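Two-arm bench at Virkside: what changes for the bottle line staff

Since August the returns room at Virkside has had one bench with two robot arms on it. The task assigned to the bench is small: nail polish bottles come back from shops in mixed lots, and they have to be picked off the tabletop and moved to a container before anyone can check shade and fill level. Until now this was hand work on every shift. The Grotdale site will receive the same bench layout if the Virkside figures hold up through the next quarter.

The arms work from opposite sides and share the middle of the table. Each has a two-finger gripper. The bottle is a harder part than it looks on paper. The cap is matte and easy to hold, the glass is smooth and heavier at the base, and a bottle lying on its side will roll if a finger touches it off center. Two bottles lying against each other are harder again, and most of the setup hours have gone into that case.

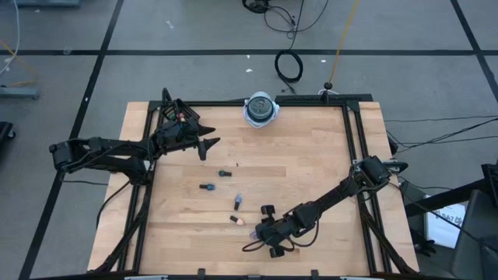
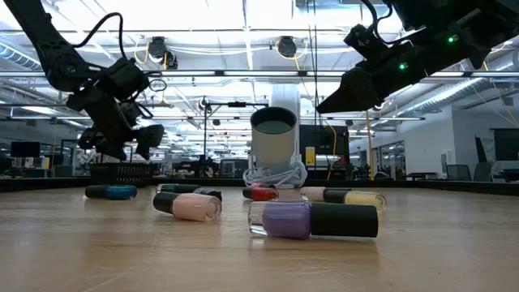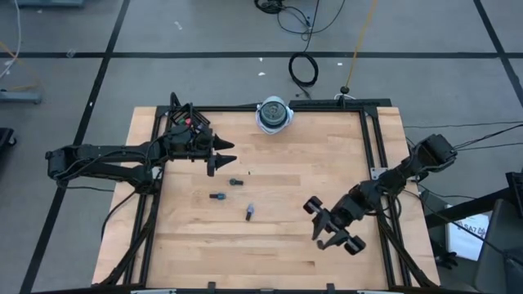 In the last full week of logging the bench was given 961 bottles. Of these, 218 needed a person to step in, either to separate bottles that were touching or to turn one the gripper had approached from the wrong end. A stop of this kind takes 31 seconds at the median, measured from the pause to the restart. The long stops are nearly all cable checks and are logged under a separate code so that they do not distort the handling figure.

For staff the main change is in where the hours go. Sorting by hand is a seated job with a steady pace. Attending the bench is an irregular job: long stretches of nothing, then a stop that has to be cleared at once. People who tried it for a full shift reported that the waiting was more tiring than the sorting. The rota has therefore been changed so that bench duty runs for 2 hours at a time, followed by shade checking or packing.

Shade checking stays with people. The decision to reject a bottle depends on separation, thickening and cap fit, and there is no plan to automate any of it. The shade checkers will notice that bottles reach them in a different order than before. Hand sorters tended to group colors as they worked without being asked to. The arms take whichever bottle has the clearest approach, so lots now arrive mixed. A grouping step has been added at the checking table and the time allowance raised to cover it.

No posts are being removed at Virkside. Two agency places on the evening shift will not be renewed, and the hours go to a bench technician post open to current staff first. The post is graded one step above line work and includes training at Zastbridge, where the arms are serviced. Applications go through the shift office by Monday noon.

Rules for anyone working near the bench:

Press pause and wait for both arms to come to rest before reaching over the table. One arm standing still does not mean the other has finished.

Do not move cables on the floor or along the rails, even to sweep. Report them to the technician on duty.

Report any broken glass or leaking bottle on the tabletop before restarting. Polish on the finger pads changes the grip and the pads have to be cleaned.

Write down every stop, including the short ones. The form has been cut to a single line per stop.

Staff at Buenaventura have asked whether the bench could take lipstick cases as well. It has not been tested with them. The fingers would probably need different pads, and a trial will be considered after the Grotdale decision.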